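Do place card tasks need a written procedure before we let the robot do them?

Asked in Workplace Automation, June

We run a two-armed service unit (the Jirkeveck one) in our office building, mostly for meeting room setup. Until now it has pushed chairs in and carried water. Facilities wants it to set out the folded paper name cards too, and they want it by the 21st. Our Visser integrator says "just teach it from a few demonstrations." Our safety person says nothing new gets taught without a written procedure, and handed me a template with 14 headings, one of which is Hazardous Fluids. It's a piece of folded paper.

Do people really write a standard for this, or am I being punished for something?

3 answers

Answer 1 (accepted)

Write one, but keep it to a page. The paper won't hurt anyone. The trouble is that everybody who demonstrates the task does it their own way, and you end up teaching the machine five people's habits at once.

Ours at the Flelcombe site says: both hands on the card before it moves, one low corner and one opposite top corner. Don't cover the name, because someone has to be able to check it against the seating list. Light grip. Paper creases if you look at it wrong, and a card with a bent top still has to stand up.

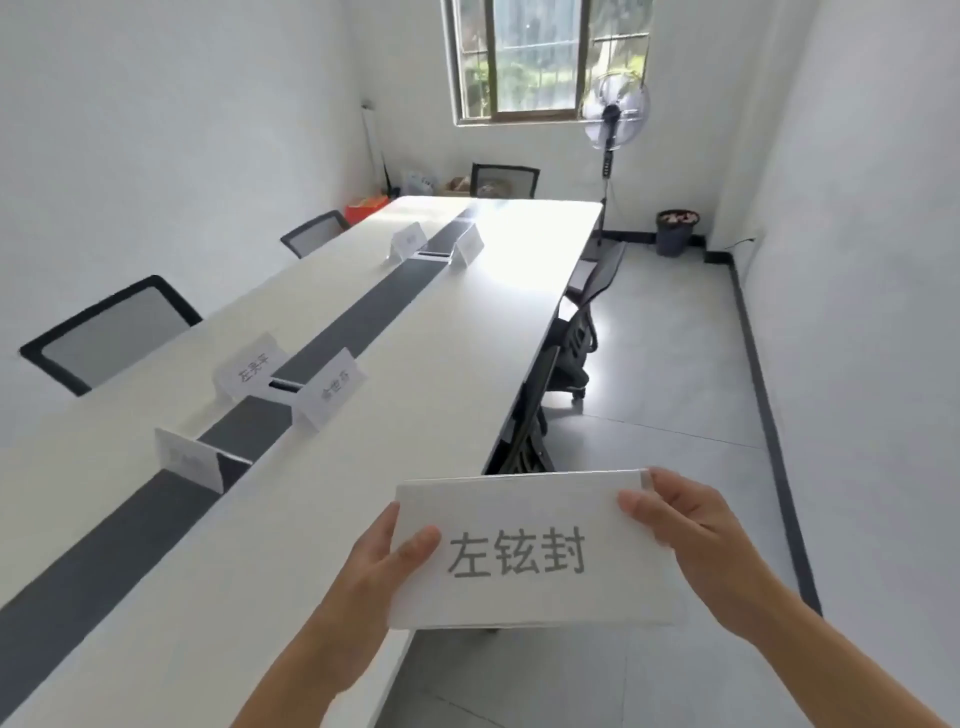
Then decide which way the cards face and write that down as well. We never did, so we had half our demonstrations with the name toward the guest and half with it toward the person opposite, and both camps were sure. We threw out 1,305 of 1,531 recordings. I have strong feelings about place cards now.

Also: stop conditions. If anybody is sitting down or reaching over the table, arms stay back. That part your safety person is right about.

Put "not applicable" under Hazardous Fluids and move on. Coffee will come up eventually.

Answer 2

Check your risk assessment covers the arms over a table at seated head height. If it was only signed off for pushing chairs, it's a change of use and it needs redoing, card or no card. The template is annoying but it's cheaper than the meeting you get otherwise.

Answer 3

we use Osard and never wrote anything down, works fine. one time it put all the cards in a pile but it was a neat pile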